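My grandmother's scarves, and learning to wash wool

12 April 2020

We are at home in Hollport for the fourth week now, and I have finally opened the two boxes which came from my grandmother's house in Staltier. I was afraid of these boxes for a long time. Inside there were 14 scarves, a tablecloth, one glove, and a smell of cupboard that I knew immediately.

My grandmother did not buy many things, but she bought scarves. She wore one on every day of the year, also in May, when everybody else was already in short sleeves. If you told her it was warm, she answered that the wind does not read the calendar. I thought as a child that this was a very old saying. Later I asked other people from Staltier and they had never heard it.

Most of the scarves are wool, and most of them needed a wash. I had never washed wool by hand before. In our family the story is told of my blue sweater, which went into the machine at 60 degrees and came out in the right size for a teddy bear. So I read a lot first, maybe too much, and then I began with the scarf I liked the least.

What I do now is simple. I fill the bathtub with a little cool water and put in a small spoon of wool soap. The scarf lies in it for a while and I press it softly, without rubbing. Then I change the water until there is no more foam. I do not wring it. I roll it in a towel and stand on the towel with bare feet, which my children find very funny and want to do also.

Drying is the slow part. The first scarf I hung over the shower bar, and it became longer by the width of my hand. Wet wool is heavy and it pulls itself down. Since then I dry everything flat, and a long scarf needs more flat space than we have in this apartment, so the dining table is occupied and we eat in the kitchen.
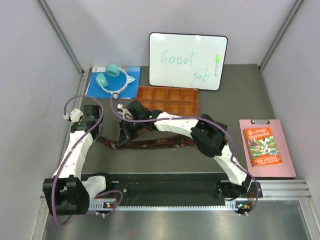 What the labels say

Only a few of the scarves have a label. One says Eslow, with a number 97 under it, and I could not find out if this was a shop or a factory. I like to think it was a shop with a bell on the door. Another label is so washed out that only the letters Wi are left, and the rest of the word I will probably never know.

The ones without a label are more difficult. I tried to guess the material by touching, and I was wrong at least once - the scarf I believed was silk is surely something cheaper, it makes small sparks when I pull it over my head. It is still the prettiest of them, dark green with a thin border.

I will not keep all of them. My sister gets the red one, she asked for it already at the funeral, and my aunt wants something but does not want to say which. The post office is open only in the mornings at the moment, so the packages must wait a little. The green one I wore yesterday to carry out the garbage. It was quite warm outside, but there was wind.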